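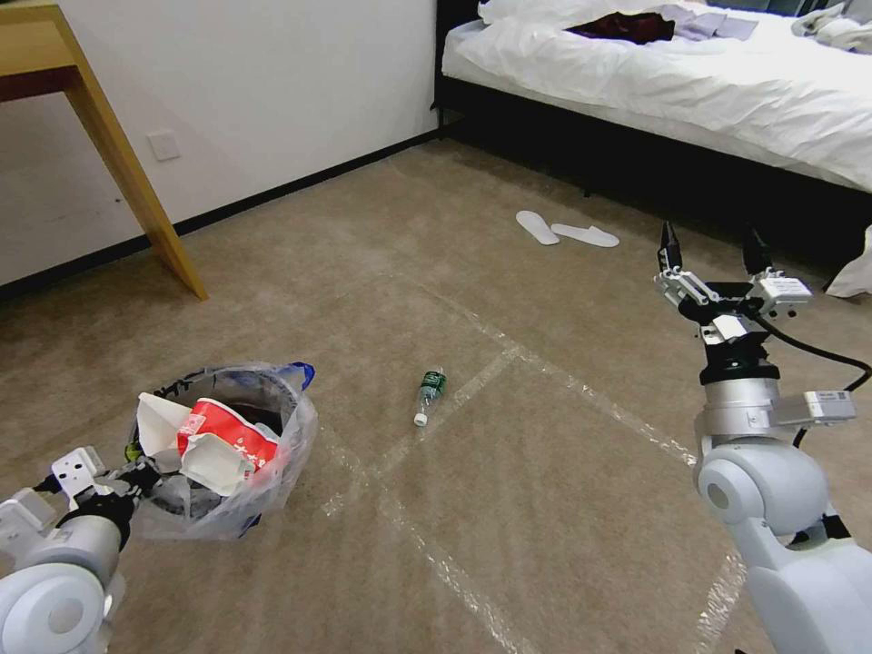 Left gripper at the bag rim, bottle on the floor between the arms.

Trundero forum > Planning and control > Bimanual: hold arm drifts while the other arm is reaching

kmoesli
Setup: two arms, Trundero for planning, Utumeo for segmentation, Barunard on the control side. Task is floor litter into a clear bag. Left arm holds the rim open, right arm picks and drops. Head camera only, no wrist cameras.

The hold arm doesn't hold. While the right arm is in its approach segment the left tool point creeps towards the body by 26 mm, measured from joint encoders, so it isn't a calibration artefact. By then the opening has closed up and the drop pose computed at the start of the cycle is wrong. The left arm is in the same planning group with its goal set equal to its start state. Controller runs at 100 Hz.

Is there a supported way to pin one arm, or do I split the groups and lose the shared collision check?

tbarbieri
Goal equal to start does not mean constant. The smoother treats both arms as one joint vector and only fixes the end points. Anything in between is free if it lowers the cost, and pulling the left elbow in gives the right arm more clearance. Set a path constraint on the left tool frame. Position only, leave rotation loose or it will fail to find a plan half the time.

kmoesli
Tried it with position only. Drift is gone, but planning time went from "don't notice" to two seconds per pick. I can live with that for a bottle. Not for a floor full of wrappers.

d_crenshaw
I would not use a path constraint for this. Split the groups, put the left arm in the planning scene as a static body at its measured joint state, and refresh that before each right arm plan. You keep the collision check. You lose the option of both arms moving at once, and you aren't using that anyway.

tbarbieri
Static body is fine until the bag gets pulled. Then the left arm gives a bit under load, the planning scene is stale, and you've planned against an arm that has moved. If he goes that way he needs stiffness on the left turned up in Barunard, and then a snag on the rim tears thin plastic.

d_crenshaw
Refresh it during execution and abort on deviation. It's a subscriber and a threshold. Stiffness is a separate question and I'd leave it alone until the drift is sorted.

vbachmann
Separate problem, same thread if that's OK. How are you getting the drop pose at all? Utumeo gives me nothing usable on clear film. The mask follows whatever is in the bag. With a red cup inside, the "bag" is the cup, and the centroid sits well below the opening.

kmoesli
I don't use the mask for the drop. I take the left tool point from forward kinematics and add a fixed offset along the gripper's closing axis. Crude, and it is why the drift hurts so much.

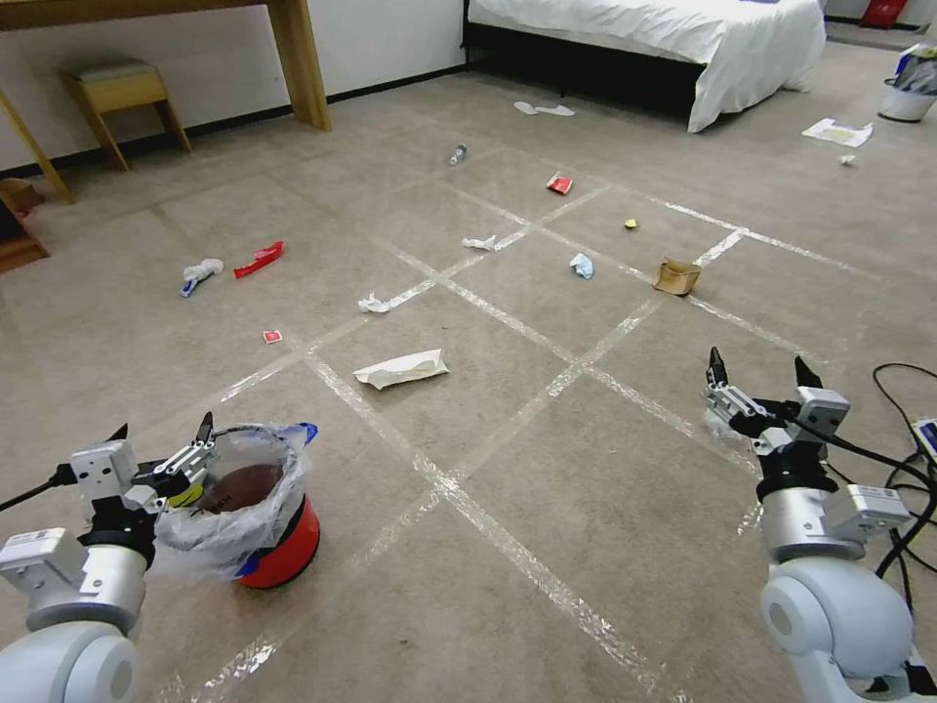 ottilie_z
We stopped planning the drop against the bag and plan it against a rigid container instead. The rim gets fitted once as an ellipse at the start of a run and is kept in the world frame, and the left arm goes back to being a second picker when it isn't needed at the container. A red bucket on beige carpet segments cleanly even with a translucent liner folded over the rim, and the liner can flop where it likes so long as the fit uses the red pixels below it. The tape grid is a different matter. Clear tape throws highlights, and Utumeo reports some of them as small white tissues. With real white tissues sitting close to the tape lines you can't just mask the lines out. We take two views with a small torso shift between them and reject any detection that slides along the tape. The slippers behind the bottle are handled by a plain exclusion list, which I'd rather not have.

tbarbieri
Why is the grid there at all if it costs you detections?

ottilie_z
Sector assignment. Each detection goes to a cell and the cell decides which arm takes it. The operators also use it to put litter down in repeatable positions. The cell lookup itself runs off a fixed homography, so strictly the software doesn't need the tape. The people do.

tbarbieri
Then use matt tape.

ottilie_z
Matt tape shows up in every image and the policy people object. We have had this discussion here since May.

vbachmann
Ellipse fit works for me on a bucket. It doesn't answer the soft bag though, and Konrad's task is a soft bag on the floor. For that I'd fit the rim from the gripper contact plus the highest edge points within about a hand's width, and refit after every drop. If the bag has a printed band near the opening, the band is an easier target than the film.

kmoesli
It does, dark print. I hadn't thought of using it. Will try a simple threshold on the band before anything learned.

Update on the drift: went with d_crenshaw's version, split groups, left arm as a measured static body, abort on deviation. Planning time is back to where it was. The aborts now fire mostly when the right arm brushes the film on the way out, so the retreat needs to go straight up before it goes sideways. Config diff is in the Stöckli branch, file is called hold_left. Comments welcome, particularly on the deviation threshold, which I picked by hand.

tbarbieri
Threshold looks too tight to me. You're comparing commanded against measured with no filter, so gravity sag alone will eat half of it at that reach. Compare measured against measured at grasp time.

d_crenshaw
Agree on that one.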